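Informe de proyecto: enseñar a la pinza por teleoperación
Grupo Bonport — 23/08/2020

Cuando elegimos este tema pensábamos, con bastante ingenuidad, que mover un brazo simulado con un mando sería casi como jugar, y la verdad es que las primeras tardes nos pusieron en nuestro sitio (¡con mucho cariño, eso sí!). Grabamos 81 demostraciones en nuestro simulador, que bautizamos Drullow, y guardamos 195 pasos de cada una. La tarea consistía en acercar la pinza a un punto, cerrarla y volver al inicio. Lo más difícil para quien llevaba el mando fue calcular la profundidad — en la vista desde detrás de la pinza, los dos dedos abiertos se recortan sobre una superficie clara y lisa, sin marcas ni sombras, y a la izquierda queda el panel gris oscuro como referencia. Aprendimos a guiarnos por ese panel y a avanzar despacito, y para noviembre nos gustaría repetir las grabaciones con una textura en el fondo y una segunda vista lateral.

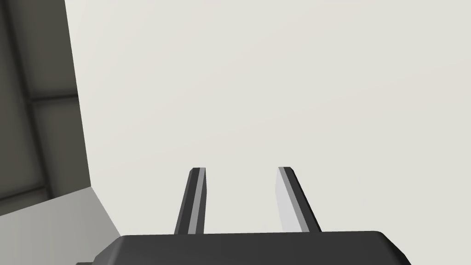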